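Search this forum Advanced search Go

Hand-held grippers: curved fingers or flat jaws?

kestrel_bench wrote:
We have a pair of Mundstead hand-helds with the curved fingers and a pair of Zovis with flat jaws. Kirsty Semple wants one set picked before we order more. Anyone run both on small boxes and trays?

mjoint40 wrote:
Flat jaws. We did 90 pulls on a sliding drawer with each and the flat ones slipped less. Curved fingers touch at one spot and the box turns.

haldane_i wrote:
Don't agree. It depends on the pad. With a soft pad the curved finger held fine for us, and you can get the tip into a shallow tray, where a flat jaw hits the rim first. What pad did you have on?

mjoint40 wrote:
Stock pad, never changed it. Fair point, but most people will run stock. Tracking was the bigger headache anyway — we lost the left marker cube every time the wrist rolled in.

kestrel_bench wrote:
Same wrist problem on the Zovis. Less on the Mundstead. Black pads on ours, no idea if they are stock. I'm on the teal box and its tray now, with the small yellow piece in the tray, and I'm going to do nearly 40 tries before I swap to the flat jaws.
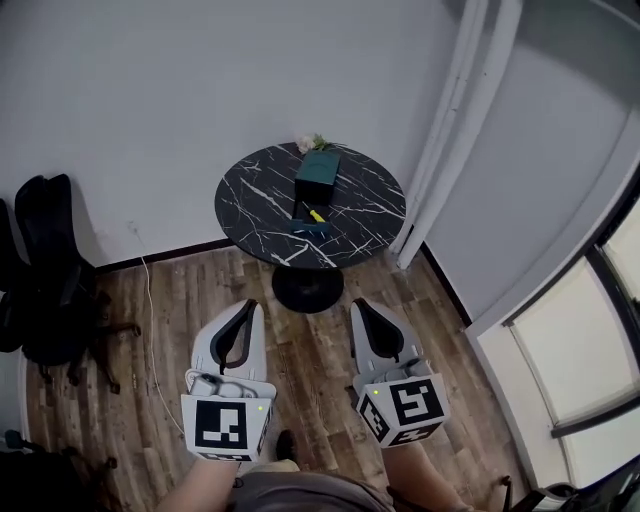 I'll post slip counts for both sets in this thread, same box and same table.

Contact us | Copyright Cenbridge Forums | Back to top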